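Right, I finally sat down and sorted out my desktop. 700 loose files! Some of them were just called "new new final". I've been putting this off for ages.

Filipa Morais put me on to Todska, a little notes and to-do program where every job gets its own page and you drag the files onto it. I moaned about it for two days and now I've got it open all the time.

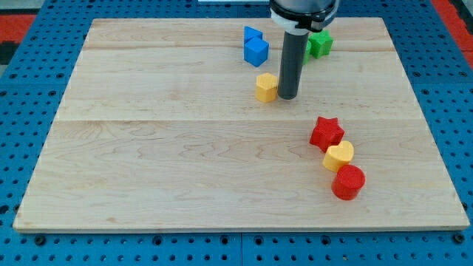 Tool over the maple-coloured board, pointing straight down.

What I like: you can link a file without moving it, so the Gelton invoices stay in their folder and still show up next to my call notes (no more hunting through email for them).

What I don't like: search is slow once a page has more than 40 items, and the tags are case sensitive, so I've now got "Tax" and "tax". Grr.

Sem Brouwer asked if it syncs with a phone. Sort of? It saves a copy you can read but can't edit. Fine for shopping lists, a pain on the train.

Next job is the photos folder. Send biscuits.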